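Every May someone tells me the four-day week will fix everything. Dardo Henríquez at Mirkham sold it to his staff as a gift, and I have my doubts.

The hours didn't vanish. They went home, into the evenings, where no manager has to look at them. Zulema Montecinos left after 7 weeks of it — same workload, shorter lunch.

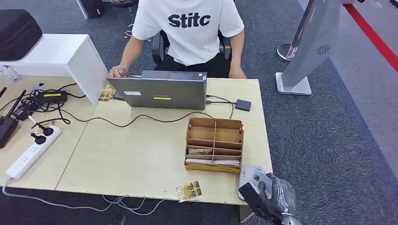
A desk, a laptop and a working day of debatable length.

The firm's survey had 130 answers and two questions, both cheerful. I'd favour a third: when did you last close the lid before dinner? Until somebody asks that, I'll keep my five days and my full hour at noon.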